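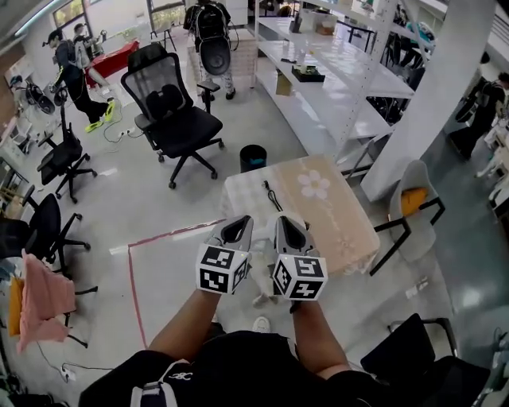

2020-07-15

Third day of the Great Reset, as the email calls it, and I remain unconvinced. The consultants from Bright have a theory that a room gets untidy because things in it have no "home". Fine. I've lived in this room since January and I'd say it gets untidy because people put things down.

My job was the table end. The beige tablecloth with the big white flower is staying, apparently, to make the place feel less like an office. It still feels like an office. There are black office chairs every way you turn, and a flowered cloth isn't going to fool anyone who sits in one for eight hours. I asked if I could at least coil the black cable and find it a drawer. Coiled, yes. Drawer, to be discussed.

The grey chair with the yellow cushion is the only seat I'd fight for. Bright wanted it swapped for something from the Vukov range, $227 each plus delivery, to match. Match what? I said the cushion was the one cheerful thing in there and got a nod of the sort that means it'll be raised again next week.

Then the shelving. White metal, perfectly good, and with very little on the upper levels: a small black tray and a couple of boxes. The plan is to buy more storage. A Grarik unit at $1274, to go with shelves we aren't filling. I did the sum on the back of the quote and with the labels and the bins it comes to over $1327, and nowhere in four pages does it say what would go in it. I wrote "contents?" in the margin and left it on the pile.

Power strips on the floor, still. I've brought that up twice now. If anything in the room needs a home it's those, and they aren't on the list at all, whereas the pink towel over the chair has a line to itself ("soft items, unassigned"). I left the towel where it was. Someone will want it.

Small win: the little black wastebasket got its blue liner and stays behind the table, where a person can reach it without getting up. The suggestion was one central bin for the whole floor. I give that a fortnight before there are apple cores on the window ledges.

Watdale want the red tape rectangle on the floor kept clear until the final layout is signed off. No date for the sign-off. I'll believe in the final layout when I trip over it.

Home late, colder than forecast. Bought soup. My own kitchen bench is a disgrace and I didn't touch it.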